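Sikis Puzzle Board > 3x3 Cubes > Care and Repair

Thread: Center piece has a round disk on it, and marks on my table

ondrejka_89
Hello to all. I am new on this board and I hope this is the correct section. I bought a second-hand 3x3 in December, from a box of mixed toys at the Zatberg market. It came without any paper. The orange center is not flat like the others I know. It has a raised round disk with a smooth rim, and I do not understand if this is a cap, a logo, or a repair from the owner before me.

My second question is about the table. I practice on a white table and I found a small dark mark on it. Can the black plastic of a cube make such a mark? I paid 3 for the cube, so I will not cry if it is only a toy, but the table was not so cheap.

mintcorner
Welcome! Can you post the side with the orange center, and also the mark? It is difficult to say something from words only.

ondrejka_89
Yes, of course. It is scrambled at the moment, please excuse me, I am still slow. 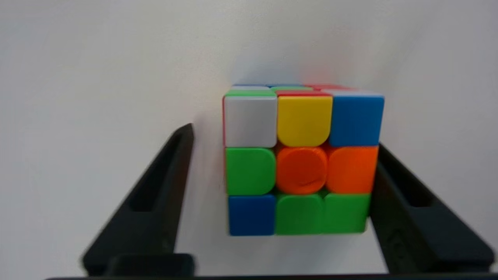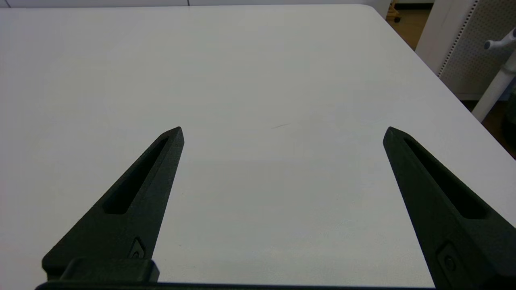 First one: the orange center with the disk. Second one: the table, the mark is the short diagonal line a little right of the middle.

mintcorner
Thank you. I would say it is a center cap. On many cubes there is a screw under the center tile, and the cap must come off if you want to change the tension. Try very gently with a fingernail at the rim. If it does not move, stop.

pavel_turns_slow
I don't agree with the fingernail. If somebody glued it, you will break the tile and then you have a cube with a hole. First turn the orange side and feel if it is tighter or looser than the opposite side. When they feel the same, leave it alone. I have opened some 100 old cubes and I regret maybe half of them.

mintcorner
A cap that is made to come off will come off. But okay, feeling the tension first is good advice, I accept this.

tilewise
Could also be a logo piece. Normally I see the logo on the white center, but in second-hand cubes the tiles are sometimes moved by a former owner. What is on the white center, if you solve it?

ondrejka_89
I can solve only 2 layers without looking in the guide, so give me a little time. The white center is flat, this I can already say. I turned the orange side and it is a bit tighter than the red side. Not much.

pavel_turns_slow
A bit tighter is nothing. Put one drop of lubricant and play.

drivport
About the table: I had lines like this on my desk and they were rubber from a lamp foot. A cube does not weigh enough to do it, in my opinion. Try a white eraser, the soft kind from school. Do not use the melamine sponge, it takes away the shine and later you have a dull spot which looks worse than the line.

tilewise
The sponge is fine if you press lightly. I use it on my kitchen table since years.

drivport
On your table maybe. Please try it on the underside first, where it does not matter.

ondrejka_89
Thank you for all the answers. I will begin with the eraser, and the disk I leave in peace for now. One more thing, is a mat useful for a beginner or is this only for people with a timer?

mintcorner
A mat is good for everybody. An old mouse pad does the same work.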